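Kokex Community Recipe Blog
Home | Recipes | Writers | FAQ | Contact

Frequently Asked Questions for Contributors

Last updated 14 Jan 2020

Please read this page before you send us a post. If your question isn't covered, use the contact form and Ratih Rahman or Zachary Chisholm will answer it.

Who can write for the blog?

Anyone who cooks at home and is over 18. You don't need a blog of your own. Many of our regular writers had never posted anything online before their first recipe went up here. We do take posts from people who cook for a living, but the recipe has to work in a normal home kitchen with normal equipment.

How long should a post be?

The story part can be up to 1,000 words. The recipe itself doesn't count toward the limit. Short is fine. A few of the most-read posts on the site have one paragraph of introduction and then go straight to the ingredients.

What format should I send it in?

Paste the text into the submission form. Don't send a PDF. If you have to use email, put the recipe in the body of the message and attach photos separately. Ingredients go in the order they are used. Give US cups and spoons first, and add grams for flour and sugar if you can. Oven temperatures are in Fahrenheit.

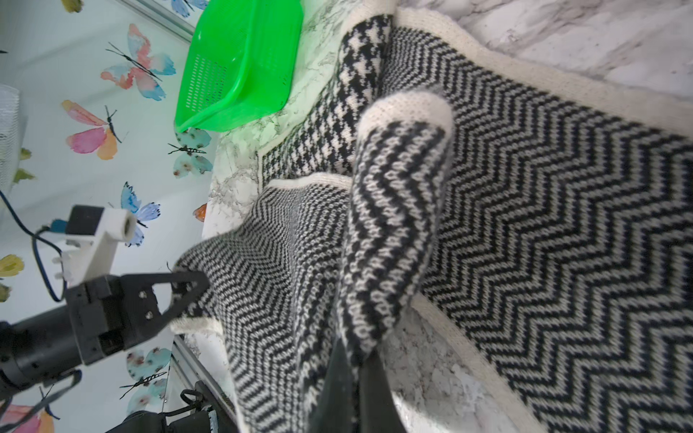 Knitted blanket in black and cream on a marble-patterned countertop.

Does the recipe have to be original?

It has to be written in your own words and you have to have cooked it yourself. If you started from someone else's recipe, say so and tell us where you found it. A book title and page number is enough, or a link. We don't publish recipes copied from a package, even with small changes.

Family recipes are welcome. If a relative gave it to you, please check that they don't mind seeing it online. We have had to take down posts over this.

Do you test the recipes?

Some of them. Baking, canning and anything with an unusual method gets tested by Gerrit Mthembu before it goes up, and this can add several weeks. Soups, salads, stir-fries and similar dishes are usually read over and not cooked. If something looks wrong, such as a cup of salt where you meant a teaspoon, we will write to you first.

How do I know if you already have my recipe?

Search the site. There are 3,577 recipes on it as of this update, so there is a good chance we have something close. A similar recipe isn't a problem if yours is different in some way that a cook would notice. At the moment we have plenty of banana bread and are not taking more until the end of February.

How many photos do I need?

Send at least 4. One should show the finished dish. The others can be steps or ingredients, whatever you have. Phone photos are fine. Daylight near a window gives the best color, and please turn off the overhead light when you shoot. Don't add text, borders or a watermark. We put your name under each photo when the post goes live.

Can I use photos from another site?

No. This includes free stock photos. If a friend took the pictures, we need a short note from them giving permission.

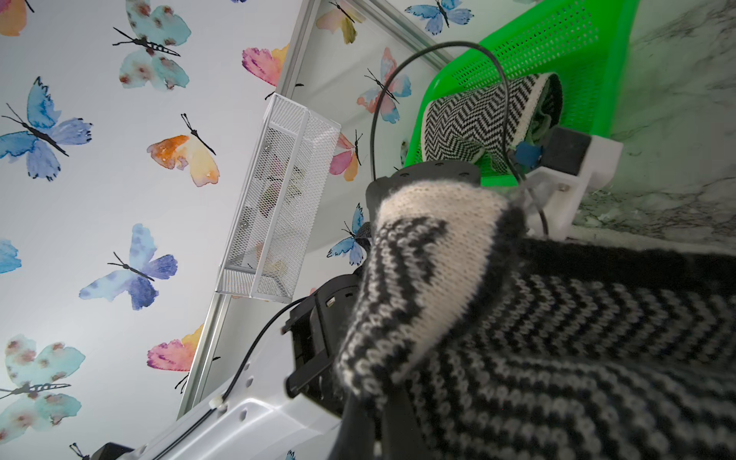
Wallpaper with watercolor butterflies.

How long will it take to hear back?

You should get an automatic reply within 24 hours. If you don't, check your spam folder and then write to us. A real answer takes two to three weeks. November and December are slower.

Can I edit my post after it's published?

You can't log in and change it yourself, but send us the correction and we will make it. Typing errors are fixed without a note. If the change affects how the dish comes out (an amount, a pan size, a baking time) we add a dated line at the bottom so that people who printed the old version can see what is different.

Do you pay?

We pay a flat fee for posts in the monthly feature, which is assigned ahead of time by Selvaraj Seneviratne. Regular community posts are unpaid. You keep the rights to your text and photos, and you can publish the same post on your own blog one month after it appears here. Link back to us if you do.

Can I link to my own blog or shop?

One link to your blog goes in your author note. Links to a shop or to products for sale are not allowed in the text. If a company gave you an ingredient or a pan for free, you must say so in the first paragraph. We had a run of posts last year about the Hovex pressure cooker that left this out, and they were all removed.

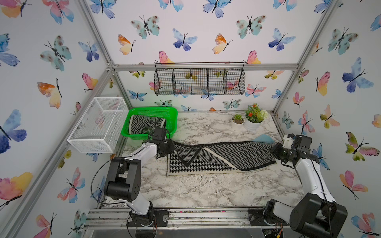 The same rule covers discount codes and affiliate links. Leave them out of the recipe, the author note and your replies to readers.

Who answers the comments?

You do, as far as possible. We email you when someone leaves a comment on your post. Most questions are about substitutions. If you haven't tried the swap, just say that you haven't tried it. Rude comments and ads are deleted by Jacobus Swanepoel, usually the same day. Use the Report link if he has missed one.

Can I write under a pen name?

Yes. We need your real name and an email address for our records, but only the pen name will show on the site. Pick one and keep it, as changing it later breaks the links to your older posts.

How do I take a post down?

Write to us from the address you signed up with and give the title. It comes off the site within a week. Search engines may show the old page for a while after that, and we have no control over it.

Submit a recipe | Contact the editors | Photo tips | Privacy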